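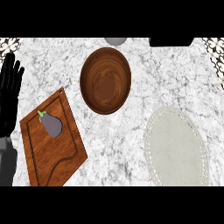 Progress report, June
Arm and hand build, Junville shared workshop
To: Mervyn Parsons, Birkett small grants
From: Talha Bugti

Mervyn, sorry this is short on polish. Writing it between two print jobs and I have to be out of the shop by 9 tonight. Numbers are at the bottom, skip there if you're in a rush too.

Where we are

Arm is built. Hand is built but I'm on the second version of the thumb. Simulator is running and has a kitchen counter setup in it that I'm using for practice. Real arm and simulated arm are not yet talking to each other the way I want. Call it behind on the hardware, ahead on the software. In the spring I told you it would be the other way round.

The plan as approved, so you don't have to dig for it: one arm, one humanoid hand, all of it buildable on the shared workshop's machines by somebody with no engineering degree. Train it in simulation to pick up a vegetable and put it in a bowl. Then do the same on the real bench. Publish the build notes.

Simulation side

Counter has a cutting board, an eggplant, a wooden bowl and an oval placemat on it. One task for now: eggplant off the board, into the bowl. I picked eggplant over something easier like an apple because it isn't round and it isn't the same width at both ends, so the hand has to care which way it's lying. Board is turned at an angle on purpose. With everything lined up square the first policy learned to reach along a straight line and nothing else, and fell apart as soon as I nudged the board.

Placemat is not part of the task yet. Second task will be bowl onto placemat. Not started.

Marble countertop stays. I tried a plain gray one for a week and the results on it looked better than they should have, the object was too easy to find against it. The veining is a decent test.

Recorded 345 demonstrations so far, all by me, driving the hand with the glove. Target was 700 by the end of the grant. Pace is OK when I get a full evening, bad when I don't. A lot of the early ones have the same fault, I come in with the palm too low and bump the board before closing. Kept them in for now but tagged. Will train with and without and see.

First trained policy: gets to the eggplant most of the time, closes on it some of the time, makes it to the bowl not very often. I am not going to put a percentage on it in this report becuase I changed the start positions halfway through and the counts don't compare. Proper test next month, 30 runs, fixed start positions, written down before I begin.

What goes wrong mostly:
- grabs at the narrow end, eggplant swings and drops
- fingers close before the thumb gets there
- lets go early, over the rim of the bowl

The thumb one is partly the model's fault. My simulated thumb was faster than the real one can ever be. Fixed now, which means everything trained before the fix is a bit suspect.

Hardware side

Arm: all joints moving, cables run inside the forearm, no more zip ties on the outside. Holds position with the hand attached. Shoulder gets warm after a long session and I have put a fan on it. Would like to do better than a fan.

Hand: fingers fine. I'm happy with the fingers. Tendons run clean, they open flat and they close all the way. Thumb version one cracked at the base on a Sunday with the whole shop watching, clean through the screw hole. Version two has a thicker base and the screw moved inboard. Printed, fitted, not yet loaded hard.

Wrist: some play in it side to side. Small at the wrist but by the fingertips you can see it. Shimmed it with a strip of soda can. Works, will not be in the build notes in that form. Need a real bushing.

Motor controller: the Wultia board is the reason the hardware is late. First one dropped its connection every time two fingers moved together. I lost most of two weeks thinking it was my wiring. Rewired the entire hand. It was not my wiring. Swapped to a second board with a separate supply for the hand and it has been solid since. Keeping the old one for bench tests of single joints.

Power supply: Hosolix unit, no complaints. Runs arm and fan off one and hand off the other.

E-stop: in, tested, big red button on the front of the bench where anyone can reach it. You asked about this last time. It cuts motor power only, the computer stays up. There's also a taped line on the floor now and people mostly respect it.

Workshop side

Bench by the back window is ours through the end of the grant, agreed in writing. Had to give up the Saturday slot on the large printer, a school group has it. I print overnight instead. Slower but the prints are actually better with nobody opening the door.

Five people have come by more than once to help with assembly, two of them had never held a soldering iron before. One of them built the whole index finger from my notes without asking me anything, then handed me a page of corrections to the notes. Best thing that happened this period. The corrections are in. Main one was that I'd left out the step where you pre-stretch the tendon line, I do it without thinking.

Build notes: arm chapter done, hand chapter half done, wiring chapter is a list of headings. Simulation chapter not started, and it should probaly be written by someone who isn't me so that it gets tested.

Changes from the plan

One. Want to drop the second camera. Was in the budget for the real bench. One overhead is doing the job in simulation and I'd sooner spend the money on the wrist bushing and a spare thumb motor. Need your OK on this since it moves money between lines.

Two. Real bench test moves from this month to next. No way round it, wrist has to be fixed first. If I test with the play in it I'll be measuring the play.

Three. The real bench will get a matching setup, same kind of board, same kind of bowl. Bowl I already have, from home. Board I'll get secondhand. Eggplants I'm buying as I go, and a silicone one for the early runs so I'm not bruising groceries. Not charging the groceries.

Risks

Thumb cracks again. Have a version three drawn with a metal insert if so.
Simulated grip is too sticky. I suspect it is. Real eggplant skin is slick and I set the friction by guess. Will drag a real one across a board with a luggage scale and put a measured number in.
My time. Day job gets busy in the summer. Would help a lot if one of the regulars could learn to record demonstrations, going to ask.

Next period

1. Wrist bushing in
2. Load test on thumb version two
3. Friction measurement, update simulation
4. Retrain on everything with the corrected thumb speed
5. 30 run test in simulation
6. First closed-hand pickup on the real bench, silicone eggplant, slow speed
7. Finish hand chapter

If I only get through 1 to 4 I'll tell you by the middle of the month and not at the end of it like last time. Sorry about that again.

Numbers

Demonstrations recorded: 345 of 700
Thumb versions: on the second
Helpers, repeat: 5
Spending: under on parts, over on filament. Receipts are in the shared folder, the filament ones are scanned crooked but readable. Second Wultia board is on there as a separate line so you can see it.

What I need from you

Yes or no on the camera money. Also whether Birkett wants its name on the build notes cover page or just in the thanks, I have it in the thanks for now. And if you're still coming by to see it, evenings after 6 are best, I'm on the back bench, ring the side door because the front one sticks.

Print's done, going to look at it.

Talha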